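Subject: Re: [choir-friends] Music for the spring supper

Joyce Kashindye wrote:
> Does anyone still have the alto part for the Mrema piece? Mine
> stops at the second verse. Also, are we singing before the food
> or after? I need to tell my sister when to come.

Hello Joyce, and hello everybody,

I do have it, and I'm so glad you asked, as it sent me digging through the piano bench and I found two other songs I'd given up for lost back in February! I'll bring the alto part to practice with the last verse marked in pencil – my marks are a bit wild, so please ignore anything that looks like an opinion about the tenors.
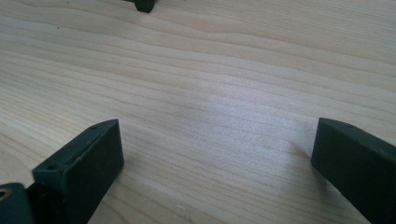

As for the singing, I would love to do it before the food. Last year we went on after the pie and I could barely get a breath down to my belt, and I don't think I was alone in that. If your sister can be there by half past five she'll hear all of it, and she is very welcome to stay and eat with us.

One more thing while I'm writing – could the sopranos look over the page turn before the hum? We rushed it again last time, me included.

Warmly, and see you all soon,
Nell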